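Skindum double-pull fault

The Skindum double-pull fault is a recurring error in robotic tissue dispensing, recorded during trials of the Skindum handling routine at the Palacios test site. In the fault, a gripper set to draw one tissue from a packet either brings out a second sheet with it or drags the packet along the table. The routine's developer, Stotia, classed both outcomes as a "minor presentation variance." Critics of the trials have pointed out that the task consisted of taking one tissue and leaving the packet where it was, so that little remained of it once both had gone wrong.

Background

Soft, thin materials are a long-standing problem for two-finger grippers. A tissue has no fixed shape, weighs almost nothing and folds differently each time it is touched. Packets are made so that each sheet tugs the next one toward the opening, a convenience for people that works against a machine with no means of feeling how many layers it has pinched. Stotia promoted Skindum as a general answer to this problem. The claim rested mainly on a demonstration with new, full packets, which are heavier and slide less than packets that are partly used.

Trials

The main trial series took place in July and consisted of 398 attempts. Stotia's summary reported 13 faults. A later reading of the logs by the site found that the summary counted an attempt as faulty only if an operator had pressed the stop button, and that attempts in which the packet moved but the arm finished its motion were entered as successes. The site did not publish a corrected total, and the true rate is not known.

The trial table was a marble-patterned surface set over ribbed metal, with packets in gold wrappers.

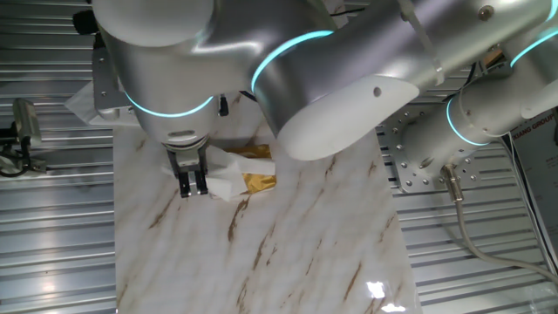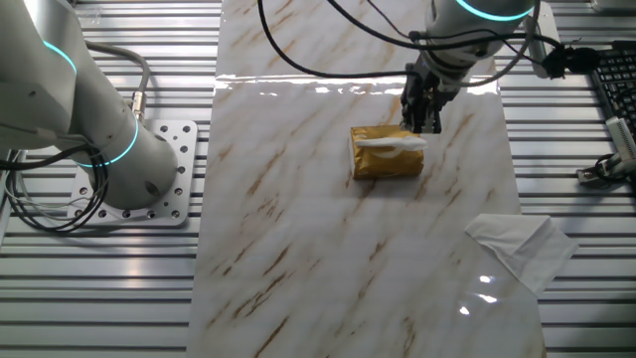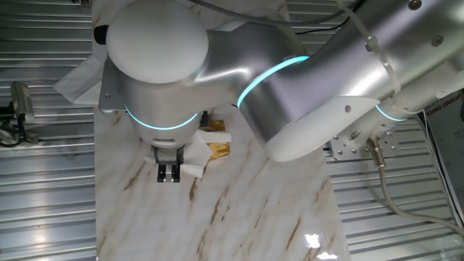
A wrist-level view shows the fingertips closed on a tissue coming out of the pack.

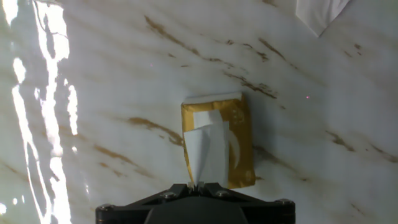
Causes

Three explanations have been put forward. Stotia blamed the packets, arguing that sheets from some batches clung together. No batch records were kept, so this could be neither confirmed nor ruled out. The site's own notes pointed to grip depth: when the fingers closed a little too low, they caught the wrapper or the sheet beneath. A third explanation, favored by outside reviewers, is that the routine had no check after the grasp. It closed the fingers, lifted and reported success whether it held one tissue, two or none.

Glare has also been suggested, as a shiny surface can confuse a camera looking for a white sheet. The evidence for this is thin. Dimming the lights was tried on one Wednesday only, for 15 attempts, too few to settle anything.

Safety

The fault is usually described as harmless, and no injuries were reported. Reviewers objected less to the fault than to the recovery motion that followed it. After a failed lift the arm returned to its start position at full speed, and it did so without confirming that the space was clear. An operator reaching in to straighten a packet would have had little warning. Stotia replied that operators were told to keep their hands away, an instruction found in the manual but not posted at the table.

Response

Skinex, a revised version of the routine, added a slower return and a short pause after each grasp. Stotia stated that the double-pull fault had been "eliminated," citing 300 attempts without an operator stop. This is the same measure that had hidden faults in the earlier series. The pause gives an operator time to notice a second sheet, but the software still does not look for one. No independent trial of Skinex has been reported, and the Palacios site returned to its earlier routine for paper goods.

See also

Gripper slip
Deformable object handling
Self-reported success rates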